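## 4. Placing the Table, Basket and Refrigerator

This section covers the fixed layout for the Durkell fruit-handling task. Complete Section 3 (arm zeroing and hand check) first. Leave the motors disabled until step 9.

**Caution:** Keep people out of reach of both arms whenever the motors are enabled. The left arm can move even when a task uses only the right.

### 4.1 Layout

1. Stand the refrigerator against the wall and level it. The doors must stay where you leave them when opened halfway.
2. Place the table to the left of the refrigerator, as seen by the robot. Leave a narrow gap between them so the table doesn't rub on the cabinet when the arm leans over.
3. Push down on the right end of the table. If it rocks, adjust the foot before going on.
4. Put the basket near the front right corner of the table, open side up. If it has a handle, fold it back or turn it away from the hand's path.
5. Clear the rest of the table within reach of the right arm.
6. Walk the robot to the start mark with the teach pendant. Set the feet flat on the floor and check that no cable is under them.
7. Route the back cables behind the robot and to its right. Leave enough slack for a full turn of the waist.
8. Open the head camera view. The basket should show at the bottom of the picture, with the refrigerator to the right of it. If the basket is missing, lower the head angle and check again.
9. Enable the motors and run `reach_test` at 200 mm/s. The right hand should travel from the basket to the refrigerator without touching the table edge or the door.
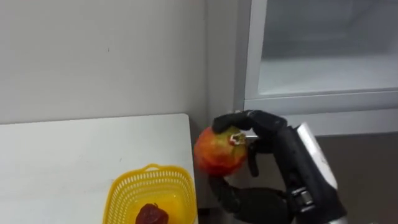
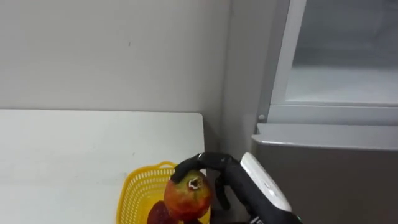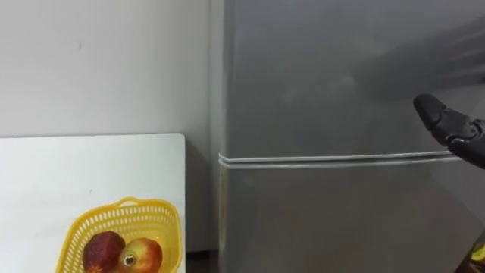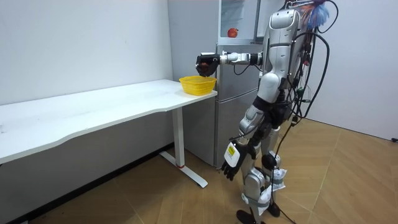 *Figure 4-1. Working positions of the hand. The first three views are from the head camera, the fourth from the side camera with the right arm over the basket.*

### 4.2 Grip Check

Do this after every layout change and after any hand replacement.

1. Place one round fruit in the basket and load the profile `fruit_round`.
2. Jog the hand over the fruit until one finger reaches across the top and the thumb is beside it.
3. Close at grip level 6. Lift the fruit clear of the rim and hold for a count of ten.
4. Lower it and open the hand. The fingers should let go together.
5. Repeat with a fruit of a different size.

**Note:** Pomegranates have a stiff crown that can catch a fingertip. Turn the crown away from the closing finger or shift the approach to one side.

**Caution:** Don't raise the grip level to cure slipping. Wipe the fingertips first, then check the finger zero. High grip levels bruise fruit and wear the finger cables.

### 4.3 Speed and Upkeep

Once the grip check passes, the reach speed may be raised to 300 mm/s. Keep 200 mm/s for any move that ends close to a door.

- Wipe juice and peel from the finger joints at the end of each shift. Use a damp cloth, and never spray the hand.
- Wash the basket and dry it before putting it back.
- Inspect the elbow cable loop weekly for rubbing.
- Replace the finger cables every 2,000 grip cycles (Durkell kit, Section 7).

If the hand stops short of the basket or drifts toward the gap beside the table, repeat 4.1 from step 6. If the error remains, go to Section 6, Camera Alignment.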